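Call for participants: paper marbling weekends at Dorklow

We are looking for people who want to learn paper marbling from the beginning and to help us make sheets for a small exhibition in June. The workshop is led by Evdokia Michailidis, who has marbled paper for many years and came to us from bookbinding. No experience is needed. You should be at least 16 years old and be able to stand at a bath for two or three hours, with pauses.

What you will do

In the first weekend you prepare the size from carrageenan moss, treat your paper with alum and learn to drop the colours so that they float. After this come the combed patterns: first the gelgit, then nonpareil and bouquet. In the last weekend everybody works on their own series. From all the series we will choose 40 sheets for the exhibition. The other sheets you take home.

The work is slow at the start. The size must rest overnight, and a colour which was good in the morning can sink in the afternoon, so please bring some patience. Haf Pritchard will be in the room on all days to help with the mixing.

What is included

Paper, pigments, ox gall and the use of our baths and combs. Please bring an apron, old shoes and a flat folder for carrying sheets up to A3. Lunch is not included, but there is a kitchen you may use.

Cost

The fee is 96 pounds for all three weekends. We have two reduced places at 40 pounds for students and people without work - write in your message that you would like one of these, you do not have to send any proof.

How to apply

Send a short letter to Rhun Humphreys at the Dorklow office before August 30, 2023. Tell us why you are interested in marbled paper and if you have worked with paper before (folding, binding, printing, anything). Photographs of your work are welcome but not necessary. If you have an allergy to any material, please mention it also.

We answer every letter, and we will send the dates and the address of the workshop together with the answer. 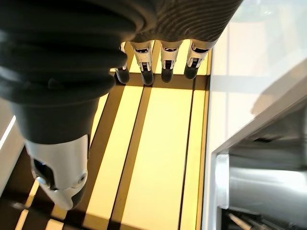

Robotic hand with a white-tipped thumb.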